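Fruit, Flowers and a Chessboard

So it's July, it's sticky, and I have been thinking about fruit way more than a grown woman should. Marisol Benavides (hi Marisol!) asked what I keep in a fruit basket this time of year, and my answer is whatever looks cheerful. Bananas, always. A lime or two for fizzy water. And a dragon fruit, mostly for its looks -- I'm shallow like that.

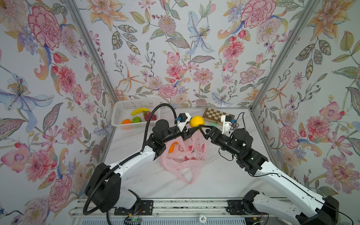

Banana, dragon fruit, lime and an orange, with a lemon-like yellow fruit outside the basket.

I'm a big fan of the white mesh kind of basket, by the way. Air gets through, it rinses clean in the sink, and it goes with everything, even wallpaper as loud as this! Peonies, lilies, irises, the works. I used to be a plain-walls person and now I want orange lilies in my hallway. Chibuzor says absolutely not. We'll see.

The marble pattern calms it all down, I think, and a chessboard looks good against it too. Those brown squares warm up all that white. 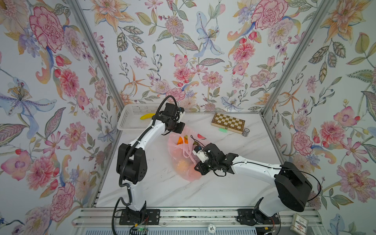
What I'm making on Wednesday

Fruit salad, obviously. Dragon fruit in big chunks, banana sliced at the very last minute, lime squeezed over the lot. I might add mint if mine survives the heat -- it's looking pretty sad out there on the step.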